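Chapter 2
Can Machines Do the Chores Yet?

11/10/2018
Irja Vainio

A washing machine has no idea what a shirt is. It turns a drum, lets in water and stops when the timer runs out. Most of the machines we live and work with are like this. They do one job well, and a person does everything on either side of it: sorting, loading, emptying, folding, putting away.

This chapter looks at those jobs on either side. They are the ones that have been slowest to pass to machines, both in the home and on the shop floor. At the Rantala works, where small household goods are packed, a sealing machine closes 3175 cartons in a shift. The cartons are still filled by hand. Santeri Kuusisto, who runs the line, has tried two robot arms on the filling and kept neither. Each could lift the goods, but both needed every item laid out the same way round.

Picking up a small, flat thing is a fair test of where we stand. A person does it without looking. A robot has to find the edge, close its fingers squarely and hold on without squeezing too hard.
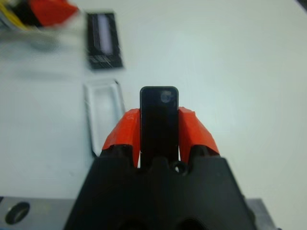

2.1 Holding and letting go

The two orange fingers have a thin black object upright between them. A grip of this kind depends on the shape of the fingers as much as on the motor that closes them. Angled faces suit some objects and fail on others, and a glossy surface gives less to hold than a rough one.

Letting go is a separate problem. To stand a plate in a rack, the arm must know where the plate ends and where the slot begins. In a trial of the Garneo kitchen arm, 200 plates were racked and 18 had to be set straight by hand. A café might accept that. Few households would pay for it.

Related chapters
Chapter 1: What Counts as a Chore?
Chapter 3: Laundry and Other Soft Things
Chapter 4: The Cunano Warehouse Study
Chapter 5: Kultulent and the Cost of Waiting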